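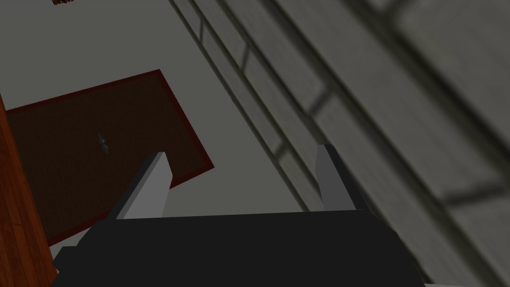 1/6 Gripper comparison in simulation: Stinum and Lorlow
The Zarkevau manipulation group has begun a side-by-side trial of two simulated parallel grippers, the Stinum and the Lorlow. The view attached to this post is from the right gripper, looking past both fingers toward a small object on a brown rug.

2/6 Test conditions
Each gripper performs 20 pick attempts per object on the same arm model, under the Gkikas controller. Object positions are drawn from a shared list so that both grippers face identical layouts.

3/6 Why floor pickups
Small items on a rug are a demanding case for our planner. The gripper body takes up much of the lower view, and large structures close to the hand limit the approach angles available. Table pickups will be reported separately.

4/6 Camera placement
We are comparing 3 mounting heights for the wrist camera. The lowest gives the best view between the fingertips but loses the floor nearest the gripper body. Final selection will follow the full set of runs.

5/6 Scoring
A pick is counted when the object remains between the fingers through the lift and a short hold. Contact with furniture is logged as a separate fault and does not cancel the pick.

6/6 Release
Results, controller settings and room files will be posted to the Zarkevau project page in October. Groups wishing to submit a gripper model for the next round may write to us through the contact form on that page.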